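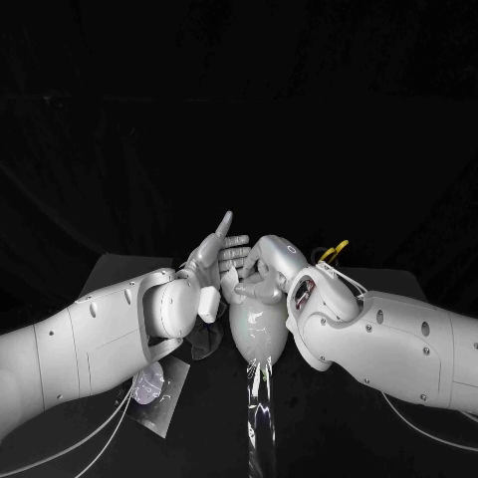
Upkeep of the two-arm cell, Warnoline project
Report to the Urkia fund, Wednesday, July 9, 2025

We are happy to say that the cell has had a good, steady quarter, and your support has gone mostly into the dull work that keeps it that way. Most of our worries have been with the wrists and cables. The thin white leads under both forearms still hang in open curves above the black tabletop, and we would dearly like to get them into proper sleeves before November.

Upkeep took 66 hours in all, a little more than we had planned, and a good part of that went on the fingers. After every long run we now check thumb and fingertip positions against the Nekeck setup sheet, and we've written the steps down so that newer staff can do it too.

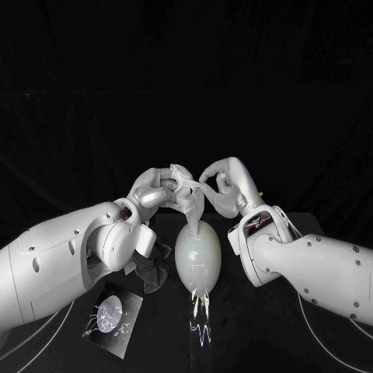

Left hand closed on the gathered neck of the bag, right hand reaching in.

Thin plastic is a demanding thing to hold, and we keep it in the routine for that very reason. A finger that has drifted even slightly will show it there long before it shows on a solid block. We replaced 3 finger joints and 2 wrist screws, all from the Šimek spares bought with your first payment.

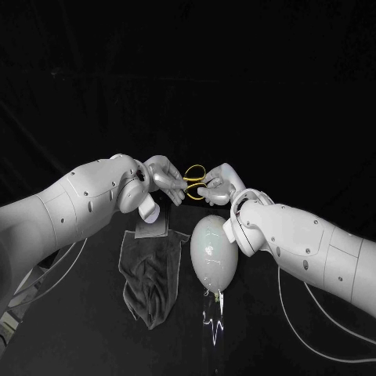 The spares shelf is getting thin, I'm afraid, and we have used over 70 percent of the parts budget. We would be grateful to move what is left of the travel money across to parts, if you're comfortable with that, and will send the revised sheet with our next claim.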